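Haushaltstipps aus dem Tag der offenen Tür: Becher und Vorräte greifgerecht abstellen

Im Januar lud die Beratungsstelle Staltulstead zur Vorführung des Greifarms Masesia ein.
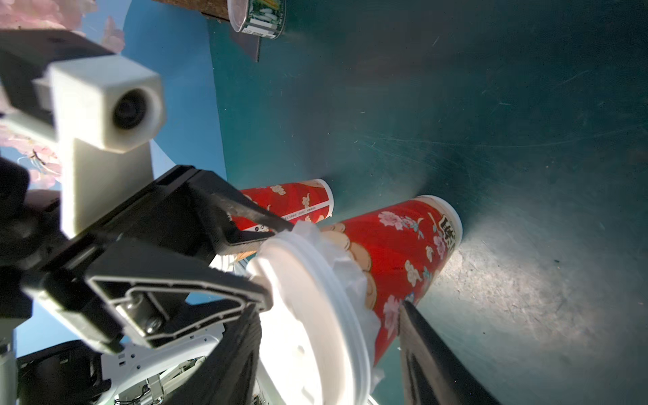 Walter Tamayo wandte ein, für einen Haushalt mit zwei Personen lohne sich ein solches Gerät kaum, die Ordnungsregeln dagegen werde er übernehmen. Die Beratungsstelle teilt diese Einschätzung und gibt die Hinweise gern weiter.

Pappbecher sind möglichst mit Abstand zueinander abzustellen. Liegende Becher werden am Rumpf nur leicht gefasst, da dünne Pappe rasch nachgibt. Kunststoffdeckel und Folienreste gehören getrennt vom Becher gesammelt.

Konservendosen stehen am besten hinten auf der Arbeitsfläche, mit dem Etikett nach vorn. Glatte Tischplatten wischt man mit einem weichen Tuch ab, Scheuermittel hinterlassen Kratzer. Blendet die Lampe auf der Platte, wird sie seitlich versetzt.

Zur Vorführung kamen nahezu 200 Gäste. Ein Merkblatt mit allen Hinweisen liegt in der Beratungsstelle aus. Anfragen zu weiteren Terminen nimmt Dirceu Furtado entgegen.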